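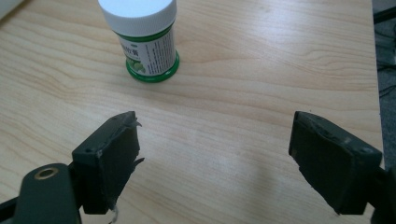
Furnival table top, light finish, with small screw-cap bottle.

Furnival Table Top
Manufacturer: Manent
Item no. 2291
Status: in production

The Furnival is a light wooden table top for dining and work tables. Grain runs long and wavy, with darker brownish streaks and curved figure that differ from one top to the next. Tops are not matched for figure unless ordered as a set. Sets are cut at the Gesivcombe shop and numbered on the underside in the order they left the saw.

Finish
Clear coat, three applications, sanded between coats. The surface has a slight gloss and will show reflections under overhead light or near a window. Viewed against the light, the grain looks softer and paler than it does from the side. Compare samples in the room where the table will stand.

Small containers
Bottles, jars and cups with smooth bases may be placed directly on the finish. Lift them to move them – do not slide. Grit caught under a narrow rim leaves fine curved scratches that show most in the glossy areas. Wipe up oil, vinegar and alcohol within 6 hours. Bottles that drip at the neck should stand on a coaster.

Cleaning
Soft cloth, lukewarm water, a drop of dish soap. Wipe along the grain and dry at once. No scouring powder, no melamine sponges, no silicone polish. Silicone prevents a later coat from bonding, and tops treated with it have to be stripped before refinishing.

Mounting
Fits the Letum base without drilling. For other bases, use slotted brackets so the wood can move across its width. Screws must not be driven closer than 3 inches to an end. Leave the brackets snug, then recheck them after the first heating season, normally in December.

Ordering
Item 2291 – Furnival top, clear coat
Item 2366 – Furnival top, clear coat, with Letum base

Finish samples ship separately from the top. Returned tops must be in the original carton with the corner guards fitted.

Page revised Jan 13, 2021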